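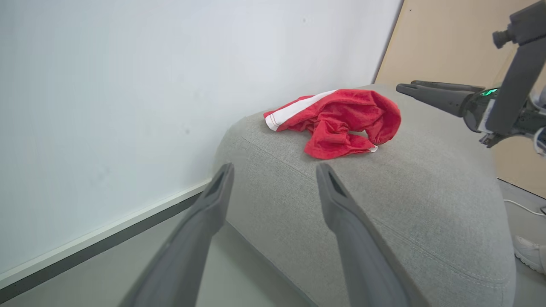
Mihret Mersha asked whether the new grasp planner had been tested against the old one on identical starting states, or whether the two sets of trials were simply run one after the other. The distinction matters for soft goods. A garment dropped by hand does not fall the same way twice, and a comparison that ignores this will favor whichever version had the easier piles.

---

**Re: Merken 2 grasp planner, two-arm garment pickup**
**sosina_tamiru**

The trials were interleaved. The runner alternates planner versions on each reset, and the operator is not told which version is active. I accept that this does not give identical starting states. It does spread the easy and hard piles across both versions.

For readers who joined after the first post, the configuration is as follows:

- Merken 2 proposes grasp points from the wrist view, one view per arm
- Rullia handles arm-to-arm collision checking and trajectory timing
- Boyer records joint states, images and planner decisions
- Control loop and gripper commands are unchanged from the previous release

The log set holds 2930 planning calls. Each call is stored with the candidate list and the score of every candidate, including those rejected by Rullia.

---

**boyer_maint**

Please confirm the Boyer version. Releases before the May update wrote the planner decision with the time of the reply, and the image with the time of capture. If the logs were made with an older release, the image attached to a decision may be later than the image the planner used.

---

**sosina_tamiru**

The logs were made with the older release. I have the capture times in a separate file and will rejoin them before anyone draws conclusions from the candidate scores.

---

**Mihret Mersha**

Thank you. My second concern is the choice of arm. The proposal in the first post selects the arm with the higher grasp score and holds the other arm where it is. On a red garment against gray upholstery, segmentation should be the easy part. The difficulty is that both grippers may be close to the same cloth, and a score computed from one wrist view says nothing about whether the other arm is in the way.

I would prefer that the planner ask Rullia for a feasibility check on the top candidates from both arms before it ranks them. At present the check is made after ranking, and a rejected candidate sends the whole request back to the start.

---

**cevness_ops**

We ran it in the order Mihret Mersha suggests and went back. Checking both arms first added a delay on every call, including the calls where the top candidate was fine. Our limit was 20 candidates per arm. The time went almost entirely to candidates that would never have been chosen.

---

**Mihret Mersha**

Twenty per arm is a large number for this purpose. I had in mind 6. Was a smaller limit tried?

---

**cevness_ops**

It was not. I will concede that point. I would still object to a fixed number. A flat shirt gives many near-equal candidates, and a bunched item gives a few good ones followed by a long tail. A score cutoff would serve both cases better.

---

**quietloop**

I disagree with the direction of this discussion. The ranking order is a minor matter next to the missing re-observation step. The planner takes a view, picks a point, and commits. When a gripper closes on a fold, the cloth moves, and the second arm is still working from the earlier view. No amount of feasibility checking will repair a target that has shifted.

The request should be invalidated as soon as the first gripper reports contact – this is a small change in the state machine:

```
on gripper_contact(arm_a):
 cancel pending_target(arm_b)
 request new_view(arm_b)
 replan(arm_b)
```

---

**sosina_tamiru**

That is a fair criticism, and the cancel step is already on the branch. The new view is harder. Once the first gripper is in contact, the second wrist camera often sees mainly the first gripper, and the mask for the cloth becomes unreliable. Without a quality test on the mask, the replan can be worse than the stale target.

---

**quietloop**

Then hold the second arm until the mask passes. Waiting is an acceptable outcome.

---

**cevness_ops**

It is acceptable on a bench. It is less so where cycle time is measured. I would ask that the hold be a parameter and that it be off by default.

---

**Mihret Mersha**

I would ask for the opposite default. Anyone who needs the faster behavior can select it and will know that it was selected.

---

**sosina_tamiru**

I will leave the default open until the logs have been rejoined. The branch will carry both the hold parameter and a score cutoff for the feasibility check. The runner script needs changes before it can alternate among more than 2 configurations, and I would welcome a review of that part from boyer_maint.

---

**boyer_maint**

Send the script and I will review it. Please include one raw log file with the separate capture times, unmerged.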